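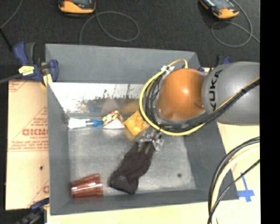
The Bin of Things Without a Home

Okay, so I finally did the thing I've been putting off since spring and went after the odds and ends. You know the ones. The single socks, the gloves with no partner, the cup that belongs to a set you gave away two apartments ago. My mother called this stuff "the leftovers of the leftovers" and she kept hers in a drawer that wouldn't close.

My method (if you can call it that) is one big gray bin. Everything homeless goes in, and then everything has to come out again and get an answer before I'm allowed to eat dinner. A big bin is better than a small one, I've decided. In a small one it all piles up and you just squash it down and walk away. In a wide one with a flat floor, a reddish-copper tumbler lying on its side in the corner looks so lonely that you have to do something about it!

And I do love a copper-colored tumbler. I bought 3 of them from a little shop called Brarine when I moved here, and I've been drinking iced coffee out of them ever since, even in November when it makes my teeth hurt. So tumblers are easy. They go back to the kitchen, top shelf, end of discussion.

Dark fabric things are where I lose the whole evening. Sock or glove? When it's brownish black and folded over at the cuff, I really can't tell until I've got it in my hand and shaken it out. And then if it's a sock, is it black or is it brown? I've worn one of each to work more times than I'd like to admit. Tainá Medeiros, who I share an office with, spotted it on a Tuesday from clear across the room and has checked my ankles every morning since.

She's the one who gave me the waiting line idea. You string a piece of twine inside the closet door and clip every single up there, and it gets until the next laundry day to find its mate. After that it becomes a dust rag. Dark socks make great dust rags, by the way. Put one over your hand and do the blinds, it takes no time at all.

I did think about buying one of those drawer organizers with 60 little compartments. I had it in my cart and everything. But I know myself, and I'd have 60 little places to lose things in, so I closed the tab and went and untangled the twine.

Still to do: the scarf basket, the bag of cords, and whatever is living behind the dryer. If you've got a system for gloves please tell me in the comments, mine keep splitting up over the summer and I'm tired of buying new ones.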